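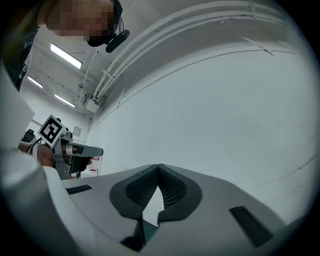
The acceptance protocol for the Kekana grippers ran to 40 trials per pad type, and Oda Hellström had written it herself, so there was no one to complain to about its length. It specified the object set, the approach height, the closing speed of the operator's hand as far as a hand can be said to have one, and the order in which the pads were to be fitted. It said nothing about how the operator should stand. By the second morning she had noticed that this mattered. Two people with two grippers at one station were always in each other's way, and the one with the headset leaned in over the tool when the grasp was a difficult one, so that the near gripper tipped back and its camera took in the strip lights and the white pipes along the ceiling. The dark pads with the fine mesh on them stayed in view throughout. The objects did not.

She added a column to the log, headed Posture, and left it blank for the trials already done.

Randau had sent her to Flidodness in March to choose between two sets of pads. The mesh pads were Kekana's own. The other set came from Harkell and were smooth, with a softer backing, and cost more. Each set was to be tried on the same objects by the same two operators, and at the end of it she would write a recommendation of one page, and somebody at Randau would order 200 pairs of whichever she named. The fee was fixed. The page was due in May.

The operators were called Left and Right in the log, after the side of the table they stood on. She knew their names perfectly well. Left was quick and inclined to squeeze. Right was slower and put things down as though they belonged to someone else. On the mesh pads their results were nearly the same. On the smooth pads they came apart: Right lost almost nothing, and Left dropped the glass vial, the steel washer and the bar of soap, the soap repeatedly.

"It's the backing," said Left. "It gives too late."

"It gives when you press it," said Right.

Oda wrote down both remarks, although the protocol had no place for remarks either.

She spent the evening in the hotel with the force traces. The trigger on each handle had a sensor behind it, sampled often enough to show the shape of every squeeze, and she laid the curves over one another by operator and by pad. Left's curves rose steeply, overshot and came back. The mesh held through the overshoot. The smooth pad deformed, and as the hand eased off it recovered its shape with the object still between the tips, and pushed it out. Right's curves had no overshoot. They went up like a shallow ramp and stopped, and whatever was between the tips stayed there.

The conclusion was plain enough. For a mixed group of operators the mesh pads were safer, and Randau had a mixed group. She drafted the sentence and did not care for it. The smooth pads were better. They marked nothing, they held the vial at a lower force, and they would go on doing so for anyone who closed the hand slowly. She deleted the sentence and went to bed.

In the morning she asked Left to do ten more trials on the smooth pads.

"Outside the protocol?"

"A supplementary series."

"What do I do differently?"

She considered this. If she told Left to go slowly, the series would measure the instruction. If she said nothing, it would measure what she already had.

"Stand where Right stands," she said.

They changed sides. Left took hold of the gripper, found that the edge of the table was now against the other hip, and shifted, and shifted again. From that side the vial could not be reached with a bent elbow. The arm had to go out nearly straight, and at that extension the hand had less to squeeze with. Left held the vial, moved it across and set it down, and did the same with the washer. The soap slid a little and stayed.

Of the 10 trials, one was lost, and that was the washer, on the way down.

"Huh," said Left.

Right, on the other side of the table, picked up the bar of soap with the same pads and dropped it at once.

Nothing was said for a moment. Then Right laughed, which was not something the log had prepared her for, and tried again and dropped it again, and the two of them began trading places and objects without waiting to be told. Oda let them. She stood at the end of the table with the clipboard and recorded what she could: side, object, held or lost. The entries for that hour are in a different hand from the rest, larger and less even, though they are all hers.

She ran the full series a second time with the sides alternated. It took three days. The hotel extended her room at the same rate and she ate the same soup each evening at the same table. When the traces were sorted by side of table in place of operator, the steep curves fell into one group and the shallow ones into the other, with a few strays. The difference between Left and Right, to which she had already given a paragraph, went down to very little. She took the paragraph out. It had been a good paragraph, and had used the word temperament.

There remained the matter of the names. Every line of the log up to that point said Left or Right and meant a person, and every line after it said Left or Right and meant a place. She went back through the sheets with a ruler and a fine pen and wrote the operators' real initials in the margin. It was slow work. In two places she could not be certain, and put a question mark.

On the last afternoon she measured the table. It was deeper on one side of the object tray than on the other by the width of her palm, the tray having been screwed down before anyone thought to centre it. She looked for the person who had screwed it down and found, in the fitting record, her own signature.

The recommendation went to Randau in May 2020. It ran to one page, as agreed, and named the Harkell pads, with a condition attached concerning the position of the tray. The reply came the same day and asked whether the condition could be removed, as the order form had no field for it.

She answered that it could not. Then she opened the protocol, scrolled to the section on the set-up of the station, and began to type in where the operator should stand.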